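# The Long Way Around the Kitchen

People who are thinking of changing a house tend to start with color. They bring home paint cards, tape them to the wall and look at them at breakfast. Oanh La asks her clients to put the cards in a drawer and tell her how they get from the bed to the coffee.

La has been planning home layouts from a two-room office in Fanwood for long enough that her early clients are now coming back with grown children. She doesn't design furniture and she doesn't pick fabrics. She draws the paths people walk inside their own homes, and then she tries to make those paths shorter, or wider, or in a few cases longer.

"Most complaints about a kitchen are complaints about walking," she said. "They say it's too small. Then I watch them make dinner, and they're crossing the same four feet of floor all evening with somebody else standing in it."

Her method is old-fashioned. She sits on a stool in a corner with a printed plan of the room and a pencil, and she draws a line every time someone crosses. After an evening the page has dark places and blank places. The dark places are usually between the sink and the refrigerator, and in front of whichever drawer holds the forks. The blank places surprise people more. One family in Fanwood learned that they had never, over three evenings, used the side of the kitchen they had paid the most to build.

## What the island did

A good share of La's work comes down to islands. They were once a sign of a large house and are now put into kitchens of every size, including many that would do better without one. An island adds a work surface, and it also turns a room you can cross into a room you have to go around. 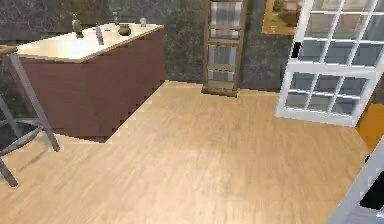

*A pale countertop over a dark maroon-brown base. The angle of an island decides how people move past it.*

Thắng Kiều, a cabinetmaker who does much of the building for La's clients, has taken out nearly as many islands as he has put in. He keeps a tape measure on his belt and a strip of cardboard in his truck, cut to the depth of an open dishwasher door. When a client wants an island, he lays the cardboard on the floor and asks them to stand at the sink.

"If they have to step over it, we talk," Kiều said.

He likes to mock up the whole thing before any wood is bought. He uses moving boxes, stacked to counter height and taped together, and he leaves them in the room for a week. Clients are told to cook normally. Some call after two days to ask for the boxes to be moved a foot to the left. One couple kept theirs for most of a spring and then decided that they wanted a table.

Turning an island at an angle to the walls is a choice Kiều argues about with almost everyone. It can open up a path to a back door that a square layout would block. It also leaves odd wedges of floor that gather chairs and grocery bags. His view is that an angle should follow a path people already walk, and that if there is no such path the island should sit straight.

Corners are the other argument. A sharp stone corner at hip height will be found by every member of the household, usually in the dark. Kiều rounds them where the material allows and the budget holds.

## The count in the Clindano building

Few people have looked at household walking as closely as Antigoni Theodorakopoulos, who manages the Clindano, a brick apartment house with 175 units in six basic layouts. Before a large repair job she asked tenants to wear step counters indoors for a week and write down which rooms they were in. She wanted to know where the floors would wear out first. She ended up with a folder on how people live.

The average trip from bedroom to kitchen and back in the corner units was longer than in any other layout, because of a hall that bends around a closet. Tenants in those units made the trip less often. They kept water glasses by the bed, phone chargers in the hall and, in one case, a toaster on a dresser. Theodorakopoulos had the toaster moved.

"You can't tell people not to be tired," she said. "The closet was in the way, so they stopped going around it."

When the repairs were done, the closet came out of every corner unit that was empty at the time. She has not done a second count, though tenants ask about it. Her own impression is that people in the changed units complain less about storage, even with a closet gone, and she doesn't have an explanation for that.

The folder also held notes on the living rooms. Tenants with a couch backed against the longest wall tended to cross the middle of the room. Tenants with a couch in the middle walked behind it, close to the wall, and the wear showed there as a narrow gray track in the finish. Neither group seemed to know which one it belonged to until the floors were sanded.

## Doors

Ask La about the most neglected part of a plan and she will say doors. Clients spend weeks on a stove and let the builder decide which way the door beside it swings. A single door that opens into a room takes up a quarter circle of floor that nothing else can use. A pair takes two.

Glass doors have come back strongly in the past few years, often in pairs between a kitchen or hall and a sitting room. They let light through and hold noise back, and they let a parent keep an eye on a child. They work well if they have somewhere to go when they are open. La looks for a blank stretch of wall on each side, as wide as the door itself, and if a bookcase stands there she asks whether it could live somewhere else.

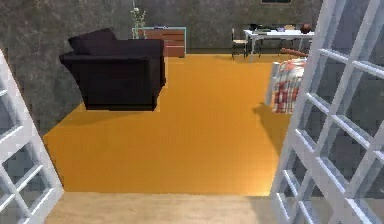 She also pays attention to the floor line. Where two floors meet, people slow down slightly, even when the surfaces are level. A change in color does it and so does a metal strip. La uses this on purpose in long apartments, where one surface running from the front door to the back window can make the whole place feel like a hallway. A change at the doorway gives the foot a small signal that a room has begun.

Benedita Carrilho, who refinishes floors for a living, agrees about the signal but is cautious about strong color. She has stained floors red, green and a blue so dark that the owner asked for it to be sanded off in May, after one winter of living with it. Her advice is to paint a board the size of a door, lay it flat and walk on it in the morning and at night. A color on the floor throws itself onto the walls and ceiling in a way that a color on the wall does not. White trim will pick it up first.

High gloss is her other caution. It looks good in an empty room and shows every footprint in a full one. In a house with a dog she recommends satin and will say so twice. After that she does what the client wants.

## When longer is better

The exception to all this shortening is the house of Cường Triệu, a retired bus mechanic who lives at the edge of Droklow in a one-story place of modest size. After a knee operation he was told to walk more, and in winter the road outside his house is not safe for it. He asked La for a loop.

She found one already there, or nearly. The kitchen, the back hall, the bedroom and the front room all touched, but a built-in desk blocked the last doorway. Kiều took the desk out and built a smaller one under a window. Triệu can now walk a full circle of his own house without turning around. He measured it with a wheel borrowed from a neighbor and figured that 340 feet is four times around, with a little left over.

He walks it with the radio on. He has moved the rugs, put a handrail in the back hall and placed a chair at the halfway point, which he says he uses mainly for mail. His grandchildren found the loop within minutes of their first visit and ran it until they were told to stop.

La has since drawn loops for three other clients. A loop asks for more doorways than most people want, and each doorway takes away wall that could hold a cabinet or a bed. In a small home the trade is hard. She tells clients to try it first with the doors they have, by moving whatever is in front of them.

## A pencil and an evening

You don't need to hire anyone to make a map like hers. Draw the room on plain paper, large enough to fill the sheet, and mark the doors, the appliances and the furniture. Pick an ordinary evening. A party will give you a map of a party. Draw a line for each crossing and do not try to be neat about it. Children can be given their own color.

Repeat it on a second evening before you decide anything. If one spot is dark on both sheets, look at what is kept there. Moving the forks is free. So is moving the trash can, which La considers the most badly placed object in American homes. She has seen it in a pantry, behind a door and once on a porch.

At the Stamatopoulos house, the last one La visited before this article was written, the whole job came to one moved trash can and a refrigerator door rehung to open from the other side. The family had asked for an estimate on taking out a wall. La billed them for the evening, and they kept the wall.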